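# Istel trade and budget workbook: a review after one school term

I teach first-year economics to adults at an evening college, and every year I need something that lets people look at a country's books without first learning a statistics program. Istel is a set of linked spreadsheets covering 31 countries, with a printed guide by Ottilie Auer. A single licence costs $75. I paid for mine in March and have used it in class and at home.

## What you get

The main file holds 286 data series. Most are the usual ones: exports, imports, foreign reserves, government spending, interest on public debt, the exchange rate. Each country has its own sheet, and a front sheet lets you put any two side by side on a chart. The guide is a slim paperback with eight chapters, each built around one question, such as how long a country can keep paying for imports once its reserves start to fall.

The files open in any common spreadsheet program. I had no trouble on a fairly old laptop, although the front sheet takes a while to redraw if you change the start year.

## Using it

The reserves sheet is the best part. You pick a country and a year, and it works out how many months of imports the reserves would cover. You can then change the oil bill or the exchange rate and see what happens to the answer. My students got more out of twenty minutes with that sheet than from the chapter I used to assign on balance of payments.

The budget sheets are weaker. Spending is split into very broad groups, so subsidies are lumped in with transfers, and you can't pull out fuel or fertilizer on their own. For a course that deals with reform programs this is a real gap - half the argument in the readings is over which subsidies went and when. I ended up adding my own rows by hand from published budget papers.

Sources are listed at the bottom of each sheet. They are complete as far as I checked, but breaks in a series are marked only with a small grey dot, and it is easy to miss one. A student of mine, Fotis Papadakis, wrote two pages explaining a sudden jump in exports before he noticed the dot. The definition had changed that year.

## The guide

Auer writes clearly and keeps the algebra in an appendix. The chapter on tariffs is good on who pays, and it works through a licensing system step by step from an importer's point of view. The chapter on exchange rates assumes you already know what a peg is. I would have liked a glossary.

The last chapter, on industry after trade is opened up, is the shortest. It covers imported machinery, factory automation and wages in nine pages and mostly sends you elsewhere for more.
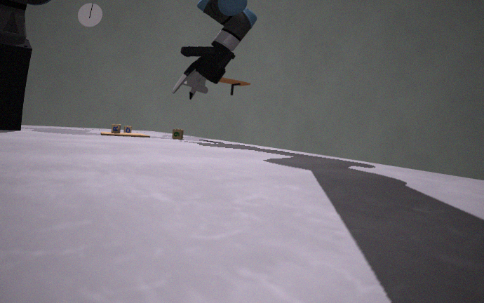

*Robot arm above a pale tabletop, computer render.*

The reading list for that chapter leans heavily on older papers about textiles. There is little on electronics or car parts, and nothing on services.

## Compared with Grabner

The college also has a licence for Grabner, which is online only and charges by the year. Grabner has far more countries and is updated more often. It is also slower to learn, and you can't change a figure to test an idea. For looking something up I still go to Grabner. For teaching I use Istel.

## Support

I wrote to the publisher twice. The question about missing reserves data was answered the next morning by Rosalie Mayrhofer, with a corrected sheet attached. The one about splitting out subsidies got a polite note saying it was on the list for the next edition.

## Worth buying?

For a teacher or a small reading group, yes, at this price. Anyone doing serious budget work will find it too coarse. If the next edition breaks out subsidies I'll pay for the upgrade. Check for the grey dots before you print anything.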